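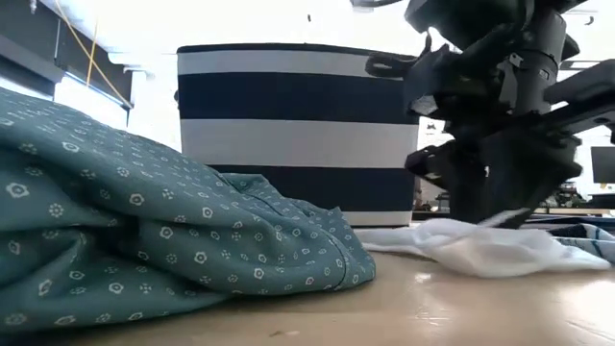

Gripper pressing on a white cloth, striped bin behind.

Can a robot arm put away mixed laundry yet?

Posted by Ariel Fajardo

I look after the linen for a small guest house in Dosstead. Each change of rooms gives me around 110 loose pieces: cloths, pillowcases, a few printed covers. Sorting them into bins takes most of a morning. Folding I can live with. I only want the pile picked up one piece at a time and dropped in the right bin. Is there an arm that does this unattended, or is it still a lab job? Flat white cloths on a pale table are my main worry, as I can't see how a two-fingered gripper gets under them.

Birsen Ersoy

Picking from a heap works fairly well. Picking a thin cloth that lies flat does not. The fingers have to press down and pinch up a ridge, and if the press is too light they close on air. Too hard and the arm trips its force limit. A wrinkled cloth is easier than an ironed one.

The second fault is double picks. Two pieces come up together and the camera takes them for one. On our bench at Raten I logged 7 double picks in 110 tries, with plain cotton. Printed fabric was no worse. Hems and turned edges helped, being stiffer to grip.

For the bin, use one that stands up by itself and fix it to the table. A soft one shifts when the wrist touches the rim, and after that every drop is off.

So: sorting with someone in the room, yes. Unattended, I would not. Folding is a separate problem and slower again.

Siriwan

no. i priced one up in January, 1749 for the gripper alone and you still need the arm. buy 2 more bins and sort when you strip the beds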